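Vaughan Pirihi
Thread, nine posts

1/ Notes on recording two-handed tasks with hand-held grippers. We have been at this since April and most of the early takes went in the bin, so the notes are mainly about that.

2/ The set at the moment is 1706 takes. Of those, 1289 pass the replay check. The rest fail on tracking loss or on jaw width drifting between start and end.

3/ Jaw width matters more than I expected. If you squeeze harder than the part needs, the fingers flex and the logged width no longer matches the real gap. Close until the part stops slipping, then stop closing.

4/ Pen tasks are the awkward ones. A round barrel rolls in flat jaws, and a small roll at the grip moves the tip a long way. Sorin Hodžić grips further back than I do and gets fewer rejects. I have switched to his way.

5/ Pen and bowl on the white table. One gripper has the pen, the other is open. Keep the open one still while the first is moving – idle drift gets learned as if it were part of the task.

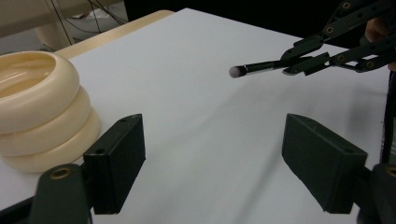
6/ Speed. Move at the pace you want back. We tried slow takes sped up 2 times in software and the contact moments came out wrong. Approach can be quick, contact should not be.

7/ Pauses. Hesitating over the table for a second while you think is a demonstration of hesitating over the table. Decide the path first, then start the take. If you lose the thread, scrap it and go again.

8/ Compared with driving the arm remotely: the Lockyer rig gives us exact joint angles and no reach errors, but the lag makes pen work miserable. By hand we get more takes per hour and have to check afterwards that the arm can reach every pose. Mindport does that check overnight.

9/ Next is a run of 900 takes with the start positions shuffled, first session Saturday. Will post the reject rate by task when it is done, including the bad ones.

Last updated: April
Contact: Vaughan Pirihi, Enska | © Enska | Back to top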